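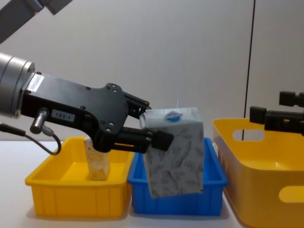
Jussara Marinho lleva 16 años montando escaparates y todavía empieza por el suelo. «Si la tarima está sucia o mal nivelada, lo de arriba no se arregla», dice. En octubre terminó el de Numetti, una tienda de menaje de Betumbridge, con 13 baldas colgadas de cable a distintas alturas.

El encargo pedía mucho producto y poco texto. Marinho quitó la mitad de las piezas en la segunda visita. «El cliente quería enseñarlo todo. Le pedí que cruzara la calle y me dijera qué veía.» Las teteras se quedaron; los manteles pasaron al interior. 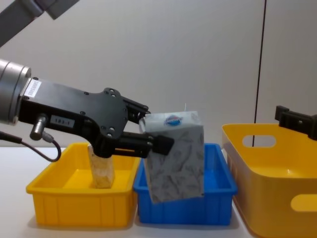
Luz y horarios

De la iluminación se ocupó Tsion Moges, con focos orientables sobre carril. «Por la mañana el cristal refleja la acera de enfrente y hay que subir la intensidad», explica Marinho. A partir de las seis de la tarde baja a la mitad.

El montaje costó 927 libras, sin contar los focos. Los cables se guardan para Navidad, y las baldas se pintarán de verde oscuro si la tienda da el visto bueno.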